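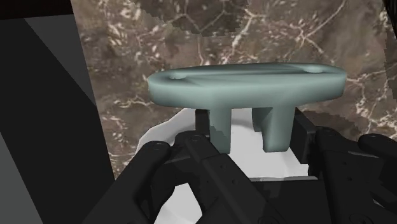 Green piece with the two holes, over the white dish-like object.

Which filler for screw holes in a painted bathroom wall?

Posted by teatowel_terrace, July 2021

Hello all, I hope somebody kind can point me in the right direction. We moved into a terraced house in Furnovstead in May and the previous people must have loved putting things up on walls, bless them. There was a towel rail, a mirror, two shelves and a soap holder in the bathroom, and they took the lot and left the holes. I have pulled out the old plugs with a pair of pliers (very satisfying, I must say) and now I've got a wall that looks like a colander.

The wall is plaster with what I think is ordinary matt emulsion over it, in a pale cream. I've half a tub of Hiltico ready-mixed filler left from doing the hall, and my question is whether that's all right in a steamy room or whether I need something special. Two of the holes by the basin are quite deep and have crumbled at the edges. I'd also like to put a new shelf up in nearly the same spot — will the screws hold if I drill close to a filled hole? I'm not in a rush, but my mother is visiting and I would love it to look a bit less sorry for itself.

grout_and_about

Welcome to the house! Ready-mixed is fine for the little ones, so do use up your tub. For the two deep ones by the basin I'd buy a small box of powder filler and mix it yourself, because it sets harder and doesn't sink so much. Scrape out anything loose first with an old teaspoon, brush out the dust, and dampen the hole with a wet paintbrush. Then fill it in layers. I never go deeper than 12 mm at a time, and I leave each layer overnight even when the packet says I needn't. Leave the last one a shade proud of the wall and rub it down with 100 grit, then something finer if you have it.

Before you paint, put a thin coat of watered-down emulsion over each patch or they'll show through as dull spots every time the light's on. I learnt that in our own bathroom, which had a lovely rash of them for years. A proper bathroom paint on top will do far more against the steam than any fancy filler.

For the shelf, please don't drill into the filler itself. Move along at least 20 mm into sound plaster, more if it's crumbly there, and do check for pipes and cables with a detector before you start. People forget that walls by a basin are full of them.

Özkan_fan471

just use toothpaste, did all my student rooms with it and got the deposit back

pebbledash

I wouldn't use toothpaste in a bathroom, with all respect to the poster above! It goes soft and yellow. I agree with the first answer on everything except the paint, as I've had good results with Grernano kitchen paint and it was cheaper. Do leave the window open while it dries — and if the plaster round those deep holes sounds hollow when you tap it, get that looked at before you hang anything heavy.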